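2nd July

I finally got the Cemgate cell set up the way I want it, and I'm so pleased with it that I have to write it down before I forget the settings! I do all of this in the simulator first, arm on the table and small colored sticks and blocks to practice on.

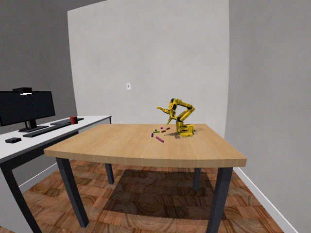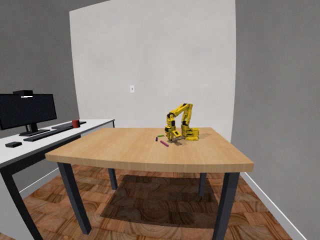
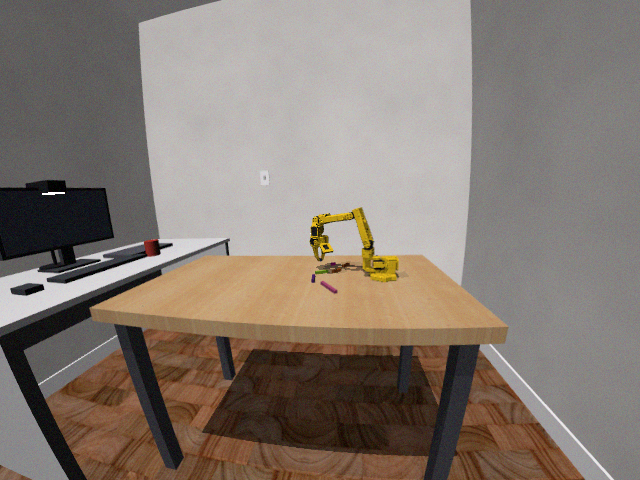
The part that ate most of my week was the tool offset. I had the fingertip length wrong by 6 mm, and everything downstream of that looked like some other problem. I blamed the joint limits, then the table height, then the contact settings (I rewrote those twice, for no reason at all). If your gripper keeps stopping a hair too high or too low, measure the fingers first — please, save yourself the evening.

Once that was fixed, the rest went fast. I dropped the approach speed for the last bit of travel, set the home pose again, and saved the lot as a new Laing profile so the old one stays put. Then I let it run overnight, up to 3000 cycles, and read the log over breakfast. Only 14 faults, and most of them on the shortest pieces!

Next job is the finger opening. It's still wider than it needs to be for the thin sticks, and I want to try 4 different widths before I touch anything else. The Dronham plugin can wait until December.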